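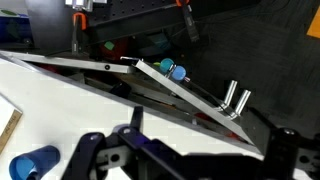 Cesanero opens free blood pressure monitor lending scheme in Tidura

TIDURA – From August, anyone registered with a surgery in Tidura can borrow a home blood pressure monitor from us, free of charge, and take it away the same day. I run Cesanero, the small patient charity behind the scheme, and I can't tell you how pleased I am to be writing this at last!

We've wanted to do it for ages. If you've ever been told "your reading's a bit high, pop back and we'll check it again", you'll know how it goes. You wait for a slot, you rush from the car park, you sit down puffing and the number comes out high again (mine always does). A set of readings taken at home, on your own sofa with a cup of something afterwards, gives the nurse much more to go on. But a monitor costs money, and plenty of people don't want to buy one for the sake of a fortnight's readings.

Last year we put a short survey through doors and left copies at the library. Almost 1,000 people sent it back, which floored us, and the thing they asked for most was a way to do simple checks without booking an appointment. So we went and found the money, and here we are.

Loans last two weeks. Every kit has a monitor, a diary sheet to fill in, spare batteries and a plain-English leaflet, all in a zipped bag.
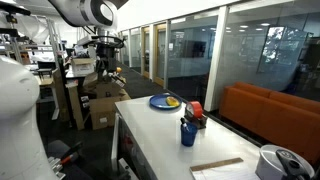 Getting each kit back to us in one piece, with the right bits in the bag, was the part we argued over most. We looked at barcodes, stickers, coloured ribbons, you name it. In the end we went for something close to the small white tag you can see near the cardboard in the photo, with a bit of print on it and nothing fancy. Ours carries the kit number, the cuff size and our phone number, so if you leave your bag on the bus there's a fair chance it'll find its way home. Your name doesn't go on it, and neither does anything about your health.

Cuffs come in two sizes, and please do ask if you aren't sure which you need. A cuff that's too tight or too loose can throw the reading right off, and we're very happy to measure your arm at the desk.
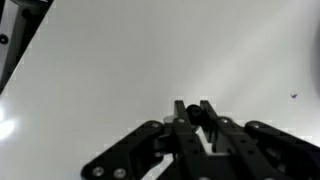

How to borrow a monitor

Come to the Ansah Centre, next to the main bus stops, any weekday morning between 9.30 and noon. Bring something with your address on it. There's no deposit. If mornings are no good, you can reserve a kit through Ploltel, the local booking line, and collect it from the late desk, which stays open until 7pm.

When your two weeks are up, drop the bag back to us and take your diary sheet to your surgery. They'll add the readings to your record and get in touch if they'd like to see you.

One serious bit before I go. The scheme is for routine checks only. If you have chest pain, sudden weakness or trouble speaking, please don't come to us for a monitor – ring 999.

Surgeries and pharmacies that would like posters or leaflets can ask for a bundle at the Ansah Centre desk.

Notes for editors

Cesanero is a patient charity based in Tidura. Interviews and a look round the lending desk can be arranged through our office at the Ansah Centre, weekdays from 9am.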